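3.2 Snack packaging and the table setting
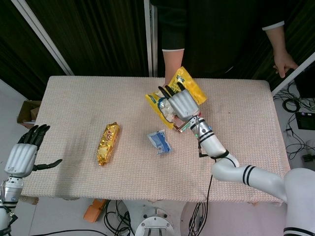

Packaged snacks were chosen for the study because they are sold in small, single-person portions and because their wrappers differ widely in size, stiffness and finish. Earlier work by our group at Rovdale looked at boxed goods, which keep their shape when set down. Soft packs behave differently. A bag with air in it has no fixed base, and a thin wrapper takes on creases that change how much of the printed surface faces a seated or standing person.

Figure 2. Snack packs at the table, with a gold wrapped bar and a small blue-and-white packet on the cloth and a yellow bag held above it.

We sorted the packs into 4 groups: bars in a close-fitting wrapper, small flat packets, filled bags with a clear window, and filled bags without one. The yellow bag in Figure 2 belongs to the third group. Its window leaves the white, puffy contents in view, so a person can judge the food without reading the label. The bar belongs to the first group. Its wrapper is shiny and carries red lettering, and packs of this type gave the most trouble in the reading task when placed under the ceiling lights. The blue-and-white packet belongs to the second group.

All sessions used the same kind of table covering, a pale cloth with a fine woven texture. Plain white paper was tried first and dropped after the pilot, as it slid when packs were moved. The cloth stayed in place and was changed when it became marked. Packs were laid at whatever angle they came to rest, and staff were told not to straighten them or smooth the wrappers.

The participant stood at the long side of the table. A total of 38 adults took part in May, at the Purach and Heo sites, and together they gave 1,563 usable answers. For each pack, they were asked to name the kind of food inside and to say how sure they were. They could ask for a pack to be brought closer or turned, but were asked to leave their hands at their sides until they had answered. Answers given after a participant had touched the pack were left out.

Stanisława Sadowski and Brendan Keogh coded the answers separately, using the food terms in the Skonico list. Where a participant gave two foods, the first was used. An answer such as "something sweet" was coded as partial and is reported apart from the full matches in Section 4.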